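Tags: Opinion, Machine Vision, Lenses

Stop buying resolution. Buy a decent lens first.

Every March the budget opens up and I get the same email. Can we go to the bigger sensor? Sure. Then somebody screws a bargain lens on the front – soft corners, the lot – and wonders why the edges won't measure.

Saw it at Korkthorpe. 5 new cameras, old glass. Gavin Pollock wanted to blame the software.

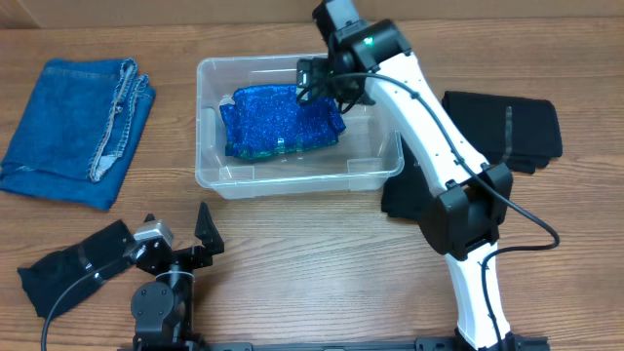
Swapped one lens. 236 dollars. False rejects dropped the same afternoon, and teh software never got touched.

Yes, pixels matter. If you're reading tiny print, fine, go big. But check the lens is rated for your pixel size before you sign anything. And lock the focus ring. Please. Vibration will move it, seen it to many times.

Shivam Pant disagrees with me on all this. He can write his own column.

We use cookies to remember your settings. Accept | Manage

Contact | © Cirar | Back to top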